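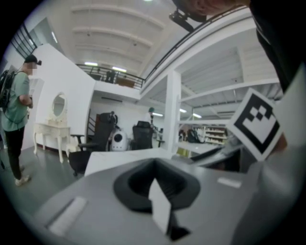 Trevor Catterall reckons the Sallberg shelving unit is a good buy until you put anything heavy in the middle of it, and after a winter with one in the back room I agree with about half of that. His comment under my earlier notes on the Perside unit was that the shelves sag, the feet are useless on carpet and the instructions were drawn by someone who had never held an Allen key. The feet are fine. The other two points stand.

The Sallberg comes flat in two cartons. The uprights are powder-coated steel and the shelves are particleboard with a melamine face. The heavier carton holds the shelves and is awkward for one person on stairs. Mine had a crushed corner, but the damage stopped at the foam.

Assembly

Allow an evening. The cross braces go on before the shelves, although the drawings show them after, and if you follow the drawings you will be undoing bolts with the unit on its side. The supplied key is soft and rounded off before I had finished. Use your own. Leave every bolt finger tight until the unit is standing, square it against the wall, then work from the bottom up.

My floor falls away towards the door and the adjustable feet took up the difference with thread to spare. Lock nuts are included. Trevor may have had an early batch without them, or may not have looked in the small bag taped inside the lid.

Load and sag

I loaded the second shelf with boxed paper files and left it from autumn through to August. With the load spread evenly, deflection at the centre was 2 mm, and most of that came out when the files were removed. With the same boxes pushed together in the middle the bow was obvious from the doorway. A straight edge laid across the front lip shows it clearly.

The cure is cheap. A length of aluminium angle screwed under the front edge stiffens the shelf considerably, and it sits behind the lip where it can't be seen. Pre-drill, and keep the screws short. Sallberg sells a stiffener as an accessory, but it clips on and has some play in it.

Shelf depth is 309 mm. A ring binder fits with room behind it for a cable. An archive box turned long side in hangs over the front. If archive boxes are what you are storing, the Perside is deeper and the better choice, though its finish scratches when you slide anything across it.

Finish

The coating has held up. One upright had a thin patch near a bolt hole, which I touched up. The melamine wipes clean with a damp cloth and has shown no rings from mugs. The cut edges at the rear are unsealed, so I would not put this unit in a laundry or a damp garage without running some varnish along them first.

Against the desk

The room also has to work as an office, so clearance matters more than it would in a shed. I allowed for the chair at full recline and still had to shift the unit along the wall once, because the end upright fouled the power point.

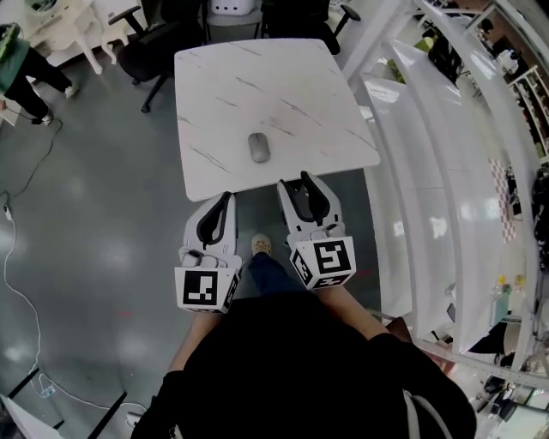

White marble-look tabletop with a small grey wireless mouse.

The lowest shelf is too low for anything you reach for daily from a seated position. The third is the useful one. I keep the printer there, towards the left upright, and it does not rock when it feeds paper. The wall strap supplied is adequate for a stud wall. For brick you will need a different plug – the one in the bag spins.

Price and parts

I paid around $200 delivered. Spare shelves are sold singly and the part number for the standard width is 3039. Check it against the label on the carton, as the narrow version looks identical in the catalogue and will drop straight through.

I would buy it again for books, binders and light equipment, with the aluminium angle fitted from the start. For tools or paint tins, look at something with steel shelves. Lionel Pearce has asked whether the older shelves fit the current uprights. They don't – the hole spacing changed.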